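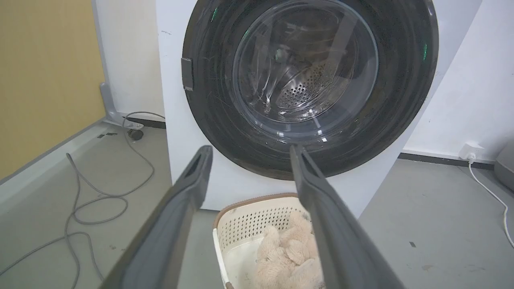
Strata buildings should stop taking out their shared laundries. My own building did it last August, and the arguments put forward for it are the same ones I have since heard from owners in four other blocks. The room was said to be dated, the machines were said to be unreliable, and the space was said to be worth more as storage. Every owner was to put a machine in their own flat instead. I now have one, a white front loader with a thick black ring around the door and a domed window with smudges on it, and it washes clothes perfectly well. My objection is to what the change cost, who paid for it and what we lost by making it.

Start with the money. The old laundry at Harnach Court had three commercial washers and two dryers for 16 flats. They were serviced once a year by a local firm, Medrano, at a cost of 400 dollars. Coins covered that and usually a bit more. When the room closed, each household had to buy a machine, and most had to pay a plumber as well. The flats were built without laundry taps, so the pipes had to come off the bathroom or the kitchen. My bill for the plumbing was 900 dollars before I had bought anything to connect to it. Montserrat Galindo on the second floor has a bathroom wall that backs onto the stairwell, and she paid almost 2000.

Owners who live in the building could at least decide for themselves. Tenants could not. Some landlords installed a machine and put the rent up. Others did nothing, and their tenants now carry bags to the laundromat on Skasow Street, where a wash and dry costs more than double what it did downstairs. Emiliano Escobedo rents the flat below mine and works early shifts. He goes at nine at night when he can get a machine. He was never asked about any of it, and under the by-laws nobody had to ask him.

Then there is the question of water. A washing machine on a concrete slab in a basement, with a floor drain beside it, can burst a hose without hurting anyone. The same hose in a third-floor bathroom with a timber floor is a different matter. We have had one leak already, and the insurer's excess was shared among all of us. I expect the premium will go up at renewal.

People who wanted the room gone told me that nobody likes a shared laundry. I think that is partly true. I didn't enjoy finding someone else's wet towels in the washer, and the roster on the wall was ignored more often than it was followed. These are small problems. A booking sheet with a lock on the door would have dealt with most of them, and the Skellbridge flats across the road have run theirs that way for years.

The laundry was also the only indoor place in the building where residents stood still long enough to talk. I met Soledad Chávez there, and through her I found the man who fixed my windows. I wouldn't ask owners to vote for a room on that basis alone, but it belongs on the list.

The storage cages went in before Christmas. Half of them are let, mainly to owners who already have a garage. The drain and the taps are still there behind the wire, capped off, and putting a couple of washers back would be a fairly cheap job. I have put a motion to that effect on the agenda for the next general meeting, and tenants are welcome to come and speak to it.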